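## 3. Collection of Demonstrations

### 3.1 Sites and furniture

The demonstrations used in this study were gathered in July at two sites. The first, Wallero, is a small apartment with fixed furniture. The second, Brukow, is a large hall in which room-like areas have been set up side by side with partition walls and household furniture. Most of the material comes from Brukow, where a piece can be exchanged between sessions and the same task repeated on a different one.

Drawers and small doors were chosen as the main subject. They are common in homes, they vary a great deal in the size and shape of their handles, and a failed attempt seldom causes damage. Earlier work by our group on the Vetero set relied on office cabinets with flat bar handles, and policies trained on that set did poorly on round knobs. The present collection, named Sowah, was planned with this weakness in mind.

### 3.2 Procedure

Each operator works with two hand-held grippers, one in each hand. A camera on each gripper records the view past the fingers, and marker tracking supplies a second estimate of tool pose. No robot arm is present during collection. The operator receives a written task card, walks to the starting point, and performs the task at a natural pace. Operators were told to approach from a different angle on each attempt and to keep both grippers open until the final reach.

A session consists of 24 attempts on one piece of furniture. Failed grasps are kept and labeled – they make up a small share of the data but proved useful when training the recovery behavior described in Section 5. Attempts in which tracking was lost for a long stretch were removed by hand. Kwadwo Eshun reviewed all removals so that a single standard was applied at both sites.

In total, 900 attempts were retained for training and 200 were set aside for testing. The test portion contains only furniture that does not appear in the training portion.

### 3.3 Visual variety

Because the cameras move with the hands, background content changes quickly and often includes the second tool and parts of the operator. We did not mask these regions. Faces were blurred before the recordings were stored. Figure 2 gives a typical view during work on a vanity dresser with small drawer knobs; the open hall remains in sight past the furniture. 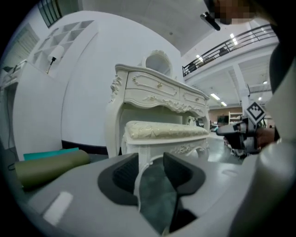
**Figure 2.** View from one hand-held gripper toward a white vanity dresser and bench. The operator's other gripper, with a square marker on top, is at right.

Pale furniture against pale walls was a frequent source of error in depth estimates, most of all near carved edges. We therefore recorded 300 further short clips without any task, in which the operator moves the grippers slowly past the furniture. These clips are used only to train the visual encoder and are not counted among the attempts reported above.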